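## The Arm at Kallingate

The shared workshop at Kallingate has long been known for its joinery benches and its kiln. In October it opened a programme of a different character: members may now plan, model and test a robotic workcell before any part of it is built.

The programme is led by Tormod Wikström, a retired toolmaker who joined the workshop with a half-finished gripper mount and a notebook of cable layouts. His project, named Prikitau, is intended to sort and return small household and craft items left on a common table at the end of the day. Members contributed $1646 toward computing equipment, and a further $1000 has been set aside for bench hardware.

Work is carried out first in simulation. The room, the table and the arm are modelled to scale, and each grasp is rehearsed there until the group is satisfied with the approach angle. Wikström regards scissors as the most demanding item in the set. "A bowl will forgive you," he said. "Scissors lie flat, and the handles offer very little to hold."
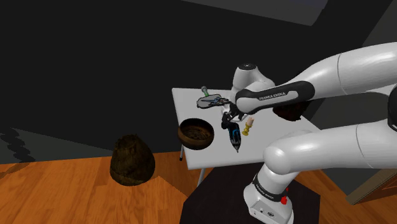
*The Prikitau workcell in simulation, with the gripper above a black and blue object. Scissors and a wooden bowl share the table.*

Evening sessions are limited to 20 members and run for 2 hours. Participants adjust the position of the base, revise the object models and record the outcome of each trial in a common log - a practice carried over from the kiln room, where firing records have been kept in the same manner for years.

A physical bench is to follow in the former Clirkley storeroom, subject to an electrical inspection and the approval of guarding for the work area. Members wishing to contribute object models may leave their measurements at the front desk.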